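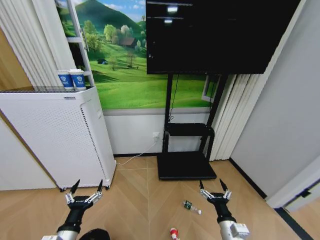

Flister build notes: left arm back on the bench numbers, November

The Flister pick-up routine was moved to its third revision this month, after two evenings of work at Flikcombe. Members who follow the build will know the aim: find a small item on the floor, pick it up, carry it to a container and let go over the opening. Revision 3 changes how the left arm plans its approach. The right arm still runs the older code, so the two can be compared on the same floor.

The main fault in revision 2 was height. The planner took the floor as a flat plane fitted once at startup, and any small error in head tilt was carried into every reach. At close range the error was small enough to ignore. At the far end of the reach the fingertips either stopped high and closed on air, or touched down early and tripped the force limit. Mahfuz Sarkar went through the logs and found that most failed attempts came from the second group. The arm had been in the right place and had stopped itself.

The plane is now fitted again before each reach, from a patch of floor next to the target. This costs 646 milliseconds per attempt on the Nilby box, the small computer that runs planning. Most of that time goes to throwing out points that belong to furniture, cables and cords. We tried a coarser filter, which was faster, but it let chair legs through and tilted the plane.
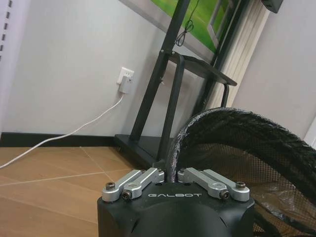 Wrist camera masking took up most of the second evening. Any part of the arm that stays in view has to be removed before the image is passed to the detector, or the detector will report the arm as an obstacle and back away from it. The housing with the GALBOT lettering is easy: it stays at the bottom of the view and takes a fixed mask. The silver links on top of it move as the fingers open and close, so their mask is computed from the finger position. The dark bolt heads at the link ends turned out to be useful for checking the result. If the drawn mask and the bolts do not line up, the finger zero is off and should be set again before anything else is adjusted.

Black mesh remains a problem for depth. The netting returns a mix of near points from the mesh and far points from whatever is behind it, and the average of the two is a surface that does not exist. Revision 3 ignores the netting and looks only for the rim, then fits a curve to it and treats the inside of the curve as the drop zone. The rim fit needs a clear view of one side. With the wrist too close, too little of the curve is visible and the fit is rejected. The arm then backs off and tries again, up to a limit of 2 tries.

Cables on the floor are handled by a keep-out strip drawn by hand on the floor map. A thin cable against light flooring is not picked up well enough by the detector to be trusted. Please redraw the strip if you move a plug or run a new lead. The map editor is in the shared folder under Marty, which is the name of the old base and was never changed in the file tree.

The training set for the floor-item detector now stands at 2,382 labeled frames. Of these, 200 are held back for testing and should not be opened in the labeling tool, as it rewrites the file on save even when nothing has been edited. Clear plastic is still the weakest class. Labels and caps are found well enough, but the box drawn around the whole item is often short at one end, and the grasp point moves with it. More frames of clear items lying at odd angles to the floorboards would help.

Open jobs, in the order they should be done: set the finger zero on the right arm, copy the per-reach plane fit across to it, and add a log entry each time a rim fit is rejected. The log format has not changed. Anyone running the arms should keep a hand near the stop button during the back-off move – the elbow swings wider than it did in revision 2, and the speed cap on that joint has not been tuned.

Code and logs are on the Flikcombe drive. Send mask corrections to Mahfuz with the frame number and the finger position at the time.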